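The Great Shoe Sort (and why I now own fewer boots)

Posted Dec 10, 2024

So the hall cupboard finally beat me. I opened it to get the hoover out and a wellington fell on my foot, followed by its friend, followed by a carrier bag full of shoe trees I'd forgotten I owned, and I stood there in my socks thinking right, that's it, today's the day.

I've been putting this off since we moved to Dudgate. The old place in Trodthorpe had a proper porch with a bench and everybody's shoes lived under it in a sort of heap, which looked dreadful but worked. Then we came here and there's no porch, only a narrow hall with a door at each end, and the shoes have been migrating ever since. Under the stairs. Behind the sofa. One pair of sandals turned up in the airing cupboard and I have no memory of putting them there (I blame the heatwave).

Anyway! I put the radio on, made a very large tea and hauled the whole lot out onto old newspapers in the kitchen. If you're going to do this, do it on a day when you don't need to cook, is my advice. We had toast for lunch standing up.

I did the boots first because they take up the most room. I had two pairs of brown ankle boots that were very nearly the same boot. I'd clearly bought one pair, loved them, worn them to bits and then bought them again, and then kept the worn-to-bits ones "for gardening". I don't garden in ankle boots. I garden in the wellies that fell on my foot. So the old ones have gone, and I felt a bit sad for five minutes and then I felt marvellous.

The walking boots needed a proper clean. They still had Skukenthorpe all over them, from that soggy weekend with Hazel when we got lost looking for the reservoir and ended up in somebody's turnip field. I picked the worst out of the treads with an old butter knife, brushed the rest off, and wiped them down with a damp cloth and a bit of washing-up liquid. Stuff them with newspaper afterwards and keep them away from the radiator. I know it's tempting. I cracked a lovely pair that way years ago and I'm still cross about it.

Then the smart shoes, which took no time at all as I barely have any. One pair of navy courts (weddings), one pair of black courts (funerals, and the odd wedding if I've gained weight in the navy ones, don't ask me how that works with feet but it does). A rub over with polish, back in their boxes. I've started writing on the ends of the boxes in felt tip so I don't have to pull out the whole stack to find anything. Fotini told me to do that ages ago and I said yes yes, good idea, and didn't. Sorry, Fotini, you were right!

Which left trainers. Oh, the trainers. I don't know how a person who doesn't run ends up with so many, but there we are. The pink ones had gone through at the heel and the grey ones squeaked, and I'd been keeping the squeaky ones in case they stopped squeaking. Out, the pair of them.

The black ones are staying, though. I'm very fond of a plain black trainer, it goes with everything I own and you can get away with it at work if you wear long trousers. Mesh is a bit of a pain for holding on to dust, mind you, so I go over it with a dry toothbrush first and only then a barely damp cloth. If you go in wet straight away you just make a sort of paste and push it further into all the tiny holes. For anything suedey I leave the water out altogether and use one of those rubbery block things, gently.
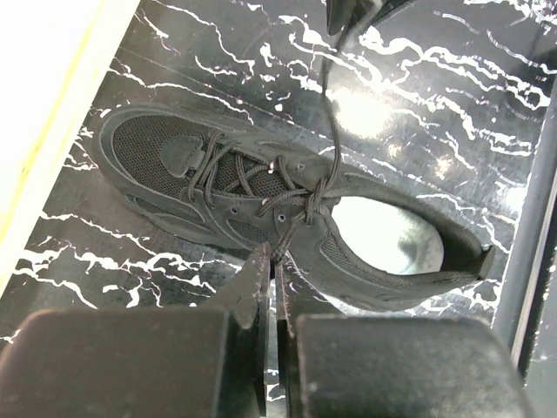

And laces! I have a whole speech about laces and my family have all heard it. I like to have them right out when I'm doing a big clean, because the grubby bit is always the tongue underneath and you can't get at it otherwise. But you do have to undo the knots first, and I'm a terrible one for kicking my shoes off still tied, so by the time I come to it they've pulled as tight as anything. Picking at them with your fingernails is hopeless. I use a crochet hook, a thin one, and wiggle it into the middle of the knot until something gives. Bernadette uses a fork, and I've seen her do it, and then I've seen her put the fork back in the drawer.

Laces go in the washing machine inside an old pair of tights with the end tied up. They come out lovely. Black ones do fade a bit in the end but a new pair is hardly going to break the bank. Do measure the old ones before you buy, though, or count the eyelets, as I once came home with some so long I could have moored a boat.

So where's it all gone? The boots are on a tray by the back door, the boxes are on the top shelf of the cupboard, and the trainers are on the low rack that used to hold flowerpots. The hoover has its own space. I can shut the door without leaning on it! I've opened and closed it several times this evening for the pleasure of it.

Two bags for the charity shop and one for the bin, and a single flip-flop that I can't bring myself to throw out in case the other one comes home. It's on the windowsill at the moment.

I'm meant to be doing the coats next but I looked at them and they looked at me and I think that can be a January job. If anyone knows how to get candle wax off a waxed jacket (yes, I know, wax on wax) please leave me a comment, as I've got as far as scraping at it with my thumb and I don't want to make it worse.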